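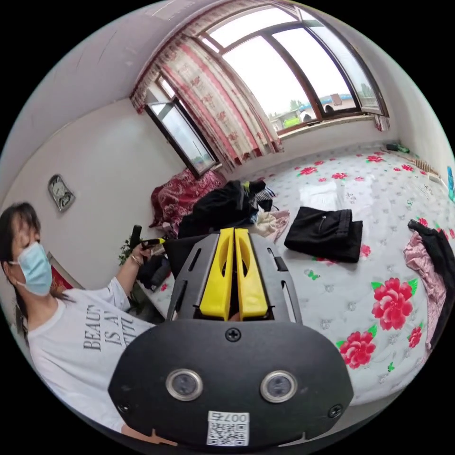

Wercombe bedroom and clothing work, progress to 02/07/2020

To: Khurana grants desk
From: Wercombe project office

Quick one, full figures to follow with the July claim.

Where we are. 203 homes signed up, 887 bedroom sessions done against 1,213 planned. Behind on sorting, ahead on folding. Trousers and plain tops go quickly. Mixed heaps still slow, dark clothes especially, people pick up the same thing twice.

Bed is now the standard work surface. Tried floor and table first, dropped both. Quilted covers fine, no need to strip the bed beforehand. Blankets pushed up to the head end, folded stuff to one side, unsorted in the middle. Small items (cloths, scarves) get their own pile or they vanish.

Masks worn at all home visits, no change there. Stock ok until end of month.

Spend. Under on travel, over on storage boxes. Provex invoice was wrong, they are reissuing. Drulus delivery came short, 13 boxes missing, chasing. Will need to move a little from travel to supplies, please confirm thats ok by email.

Problems. Winter bedding in two homes took up the whole session, so no clothes done. Rebooked. Checklist wording on "put away" vs "folded" is confusing poeple, new version drafted.

Next. Finish the remaining sorting sessions, then wardrobes and drawers. Receipts attached seperately.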